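Staub im Desktop-PC: Reinigung, Wärmeleitpaste, Wiedereinbau

Stand: 12. Oktober 2022

Ein Rechner, der im Leerlauf hörbar lüftet, hat meist kein Softwareproblem. Staub setzt sich zuerst im Frontgitter fest, danach in den Lamellen des CPU-Kühlers und zuletzt im Netzteil. Im Haushalt genügt eine Reinigung pro Jahr, am besten im November zu Beginn der Heizperiode. In Werkstätten mit Holz- oder Schleifstaub ist das Intervall zu halbieren.

Benötigt werden ein Kreuzschlitzschraubendreher PH2, ein weicher Pinsel mit Naturborsten, Isopropanol (mindestens 99 Prozent), fusselfreie Tücher, Druckluft und eine Tube Wärmeleitpaste. Haushaltsreiniger und Glasreiniger sind ungeeignet. Der Staubsauger bleibt im Schrank, sein Kunststoffrohr lädt sich elektrostatisch auf.

Vorbereitung

Rechner herunterfahren, Netzstecker ziehen, Einschalttaste 10 Sekunden gedrückt halten. Alle Kabel abziehen, bei mehreren gleichartigen Steckern vorher mit Kreppband beschriften. Das Gehäuse auf die Seite legen, Öffnung nach oben, auf eine feste Unterlage, die nicht fusselt. Teppich scheidet aus. Vor dem ersten Griff ins Innere blankes Gehäusemetall berühren und das zwischendurch wiederholen.

Kühler und Sockel

Den Kühler nur abnehmen, wenn die Paste erneuert werden soll. Die Schrauben über Kreuz in halben Umdrehungen lösen. Sitzt er fest, leicht drehen und keinesfalls hebeln. Alte Paste mit Isopropanol von innen nach außen abwischen, bis das Tuch sauber bleibt. Wird auch der Prozessor entnommen, ist der offene Sockel die empfindlichste Stelle im Gerät: kein Pinsel, kein Tuch, keine Druckluft aus kurzer Entfernung.

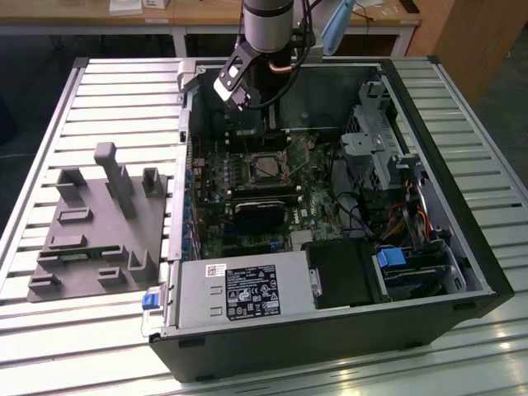 Ragnvald Ljungberg merkt dazu an, die Schutzkappe für den Sockel solle man auch nach Jahren noch aufheben; er selbst habe zwei Platinen wegen verbogener Kontakte abgeschrieben, beide Male sei ein Tuchzipfel hängen geblieben. Außerdem halte er eine erbsengroße Menge Paste bei kleinen Prozessoren für zu viel, ein Reiskorn reiche.

Die Mengenangabe hängt von der Fläche des Heatspreaders ab. Für übliche Desktop-Prozessoren liegt sie zwischen Reiskorn und kleiner Erbse, mittig aufgetragen. Verstreichen ist nicht nötig – der Anpressdruck verteilt die Paste.

Lüfter und Speicher

Lüfterflügel beim Ausblasen mit dem Finger festhalten, sonst drehen sie über ihre Nenndrehzahl. Speicherriegel nur entnehmen, wenn die Steckplätze sichtbar verschmutzt sind. Kontakte mit einem angefeuchteten Tuch abwischen, ablüften lassen, Riegel bis zum Einrasten eindrücken. Das Netzteil wird nicht geöffnet, nur von außen ausgeblasen.

Zusammenbau

Den Lüfterstecker nicht vergessen, viele Geräte verweigern sonst den Start. Nach dem Einschalten die Temperatur im BIOS ablesen und notieren. Bei einem Bürorechner sank sie nach der Reinigung um 8 Grad.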